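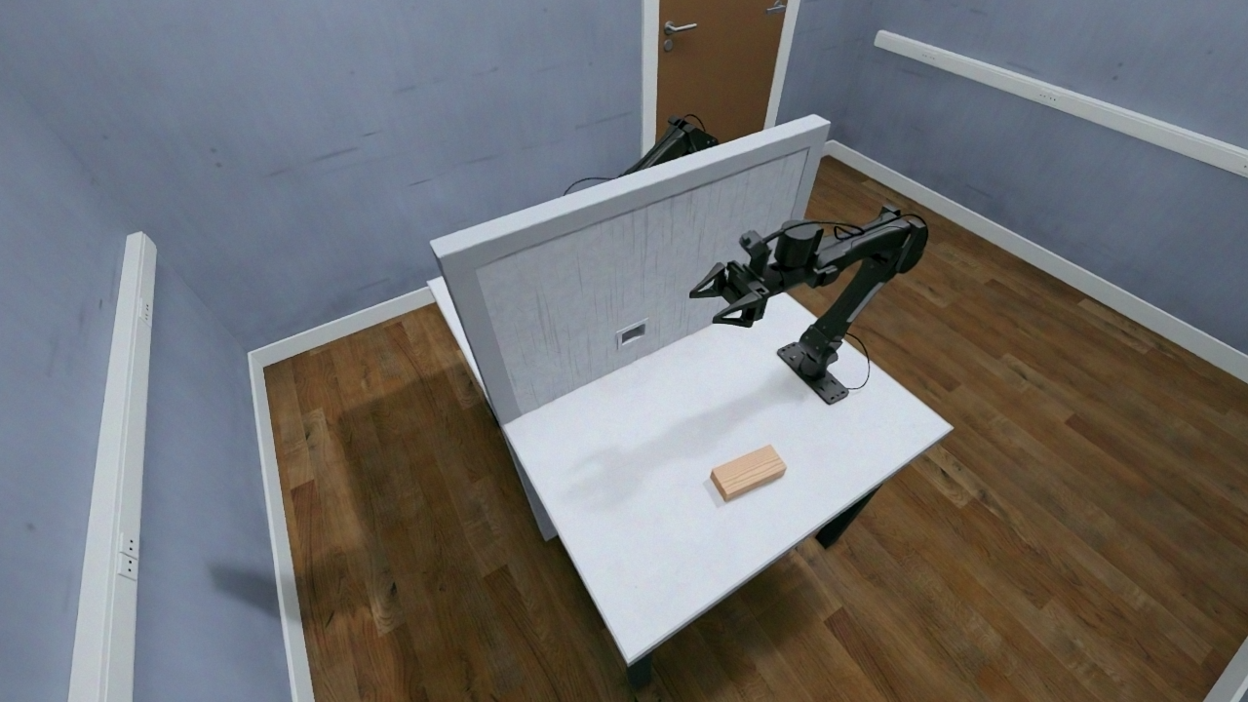
Week 7 - Partitions, screens and shared rooms
Interior Planning II, Areeba Mengal
Friday, March 22, 2019

Reading for today was the Minhas chapter (Wajid Minhas, Rooms Cut in Two, 2013). If you skipped it, read at least the first half before the studio, the quiz is on that.

Left over from last time: a wall and a partition are different jobs. Wall holds something up or keeps weather out. Partition only divides. So you can move it, stop it short of the ceiling, put a hole in it. Please stop drawing them the same line weight!!

What does the divider have to stop? Ask this first. Sight, sound, air, people, fire. Most only stop sight and people think they bought quiet.

Sight
Seated eye level vs standing eye level. Screen that hides a seated person does nothing for someone walking by. Decide who is looking. Pick one.

Sound
Goes over, under and around. A low screen with a hard ceiling above it = nearly useless, the voice just bounces down on the other side. Soft ceiling first, then the screen. Gaps at the floor matter more than you'd think. Mass helps, fabric by itself mostly just takes the edge off echo.

Openings
Hatch, pass-through, door, slot. Every opening is a decision about what may cross. Papers but not people. Talk but not a view. Minhas has the ticket office at Kerard, where the hatch was set for a standing clerk and then they gave the clerks chairs. Clerks stood for years anyway. Height of the hatch belongs to both sides, check both.

Case 1: Khattak reading room
3474 square feet, one big room, split in November by a line of bookcases. Cheap, went up in a weekend. Problem was light, windows all on the one long side so the back half went gloomy. Fix was taking the backs off the top shelves. Noise stayed bad, they live with it.

Case 2: Linevov clinic
Waiting area 791 square feet, 20 chairs. Front desk conversations could be heard from every seat. They wanted a glass screen. What they needed was to turn the desk and carpet teh floor. We will go over the plan in studio, bring tracing paper.

Finish
Both faces get seen. Students always design the front and forget the back. Also the end! The end of a partition is what you walk into, so thicken it or cap it.

For next week
- Karkodlow exercise, plan and one section, pencil is fine
- mark on the section who is seated and who is standing
- label what each divider stops, and what it dosen't
- no furniture catalogs yet

Office hours moved to after studio, same room.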